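Pressemitteilung
Startseite / Presse / Repair-Tag Drelcombe

Zweiter Reparatur- und Weitergabetag: 215 alte Rechner gesucht, Annahme noch bis Mittwoch

02.11.2024 – Zur sofortigen Veröffentlichung

Alte Rechner gehören nicht in den Keller. Und schon gar nicht in den Hausmüll. Der Verein Brurkar ruft deshalb zum zweiten Mal zur Abgabe ausgedienter Desktop-PCs auf, Ziel sind diesmal 215 Geräte. Im Oktober kamen in der ersten Runde 60 zusammen, davon gingen die meisten inzwischen an Familien und zwei Schulen im Umland.

Angenommen werden: Tower und Kompaktrechner, auch defekt, auch unvollständig. Ohne Prozessor, ohne Festplatte, ohne Deckel, alles egal. Monitore bitte nur mit Netzkabel. Keine Drucker! Wirklich keine Drucker, davon stehen noch genug vom letzten Mal im Flur.

"Viele denken, ein acht Jahre alter Rechner ist Schrott. Für Hausaufgaben und Bewerbungen reicht der locker", so Vereinsvorsitzende Aurelia Bucur. Arbeitsspeicher rein, SSD rein, frisches System drauf, fertig. Materialkosten pro Gerät im Schnitt 20 Euro. Finanziert wird das aus Spenden und einem Zuschuss der Firma Wasavier, die auch die Lagerfläche in Drelcombe stellt. Der Zuschuss für die laufende Runde: 1637 Euro.

Was passiert mit den Daten? Häufigste Frage am Telefon. Festplatten werden nach Annahme ausgebaut und mehrfach überschrieben, auf Wunsch gibt es ein schriftliches Protokoll. Wer ganz sicher gehen will, baut die Platte vorher selber aus und behält sie. Geht bei den meisten Gehäusen mit einem Kreuzschlitz und fünf Minuten Gedult. Eine Anleitung liegt am Annahmetisch aus und steht auch auf der Vereinsseite.

Ablauf am Aktionstag selbst: Abgabe ab 9 Uhr über die Hofeinfahrt, bitte nicht vorne an der Straße parken, da ist Baustelle. Ab 11 Uhr offene Werkstatt. Emilian Pop zeigt, wie man Lüfter reinigt, Wärmeleitpaste erneuert und Speicherriegel richtig einsetzt. Eigene Geräte können mitgebracht werden, Werkzeug ist da. Kinder ab zehn in Begleitung. Kaffee und Kuchen gegen Spende.

Neu ist die Ausgabeliste. Wer einen Rechner braucht, meldet sich vorab bei Lenuța Voicu, formlos, ein Satz genügt. Einkommensnachweise werden nicht verlangt. Die Ausgabe erfolgt nach Eingang der Anmeldungen, Schulkinder zuerst. Zum Gerät gibt es Tastatur und Maus, solange vorhanden. Lernsoftware ist vorinstalliert, dazu das Schreibprogramm Sima in der Schulversion.

Für Firmen: Ab zehn Geräten holt der Verein ab. Termine koordiniert Gheorghița Grecu, am besten per E-Mail, telefonisch ist es gerade schwierig. Eine Spendenbescheinigung kann ausgestelt werden, bitte Inventarliste beilegen.

Geräte die nicht mehr zu retten sind, werden zerlegt. Netzteile, Kühler und Laufwerke kommen ins Ersatzteilregal, der Rest geht an einen zertifizierten Entsorger.

Pressekontakt: Cornel Ilie, Brurkar, Öffentlichkeitsarbeit. Medienvertreter sind ab 10 Uhr willkommen, kurze Anmeldung erbeten. Abdruck frei, Beleg erbeten.
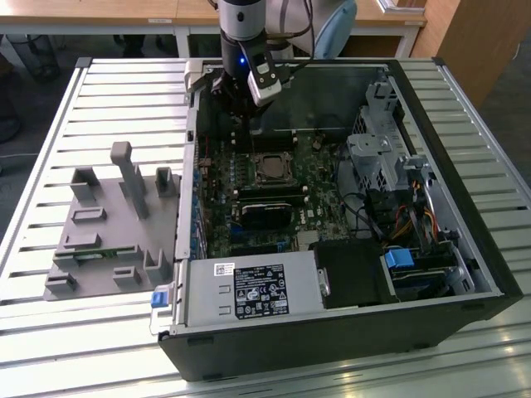

Nachtrag zur Annahme: Laptops gehen auch, aber nur mit Netzteil und ohne aufgeblähten Akku. Solche Akkus bitte direkt zum Wertstoffhof bringen.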